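Project report: Why the bowl was dropped
Course project in service robotics, group Tanby
Handed in 27/03/2026

1. Background

Our group received the task to make a robot arm clear a kitchen counter. We worked only in simulation, because our school has one real arm and the older students have it booked until summer. The simulator is called Dremo and the kitchen comes from a ready set of rooms, Pamier. We did not change the furniture or the surfaces in it. The control program is our own work. We gave it the name Kurek, and it decides when the gripper closes, how fast the arm moves and when the gripper opens again.

The first version was finished in December and it looked good. Then we ran a longer test and found a fault that we had not seen before. This report is mainly about that fault. The planning part is described in our first report and we do not repeat it.

2. What went wrong

The test had 100 runs. In each run the arm had to lift one bowl from the counter, carry it to a target point and set it down. In 78 runs the bowl arrived correctly. In the other runs something failed, and at first we put all failures in one group with the name "grasp lost". This was a mistake. When we looked at the logs more carefully, we saw that in most of these runs the gripper did not lose the bowl. It opened by command while the bowl was still in the air.

The log said "placed" each time. So the program believed that its work was done, and it moved the arm back to the start position. For a simulated bowl there is no harm, but with a real arm and real dishes it would mean broken pieces on a counter where people may have their hands. For this reason we treated it as a safety fault and stopped all other work until we understood it. 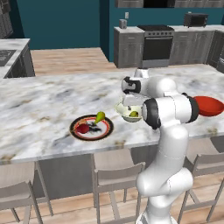

The program decides that a bowl is placed when it feels contact from below. Kurek has no direct sensor for this, so it reads the force at the wrist and waits until the force becomes smaller than the weight of the load. The limit was chosen with an empty bowl. With a piece of fruit inside, like the small yellow-green one that the cream bowl carries over the marble, the load is not the same, and it also does not stay still. When the arm slows down, the fruit can roll against the side of the bowl and the force changes for a short moment. Our program read this short moment as contact with the counter.

We repeated the failed runs with an empty bowl and the same paths. The early opening did not happen. Then we put the fruit back and it came again, though not in every run. It depended on how hard the arm was braking just before the target.

3. What we tried

Our first idea was to make the force limit lower. It helped a little, but then the arm sometimes pushed the bowl down too strongly before it opened, so we went back to the old value.

The second idea was a waiting time. The contact signal must now stay for 8 control steps before it is accepted. This removed the short false signals. We also added a height check: the gripper is not allowed to open if it is more than 3 cm above the height where the bowl should stand. If the two checks do not agree, the arm holds its position and writes a warning – it does not try to solve the problem alone.

The height check needs to know how high the counter is. In Dremo we take this number from the room file, so it is always exact. On a real arm it would have to be measured, and we have not done this.

4. Result and open points

After the change we repeated the full test with the same start positions. The early opening did not appear again. A few runs ended with the warning and the arm standing still, and we count them as failures in our table, but as safe ones.

We did not test liquids, and we did not test a bowl that touches another dish when it goes down. In that case the force would be real but the place would be wrong. The height check may catch it if the other dish is tall enough. For a flat plate we think it will not, and the next group should begin there.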